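When an Agency Says "Neither Confirm Nor Deny"
Student project report, Media and Public Life
Benedikt Böttcher
Thursday, August 6, 2020

I first got curious about this in June, when our class was reading old newspaper stories about wiretapping, and I noticed how often the same stiff little phrase kept turning up. So I set out to read 80 articles in which a government agency was asked about secret surveillance, and to sort the answers it gave. 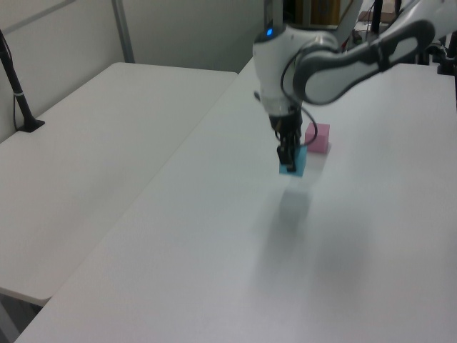
Sorting was slower than I had hoped (I read every article twice, and changed my mind more than I'd like to admit). In the end I settled on three groups: a flat denial, a refusal to comment, and a reply that answered a slightly different question from the one asked. Only nine of the articles had a flat denial. Almost 20 fell into the last group, which I found the most interesting by far, and the rest were refusals.

What surprised me was how much the headline mattered. The very same refusal could be called "silence" in one paper and "stonewalling" in another, and I think readers come away with quite different feelings!

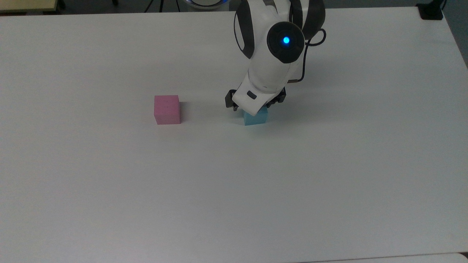 Figure 2. Robot arm above a white tabletop with two small cubes.

If I did this again, I would include radio interviews too, where you can hear the pauses.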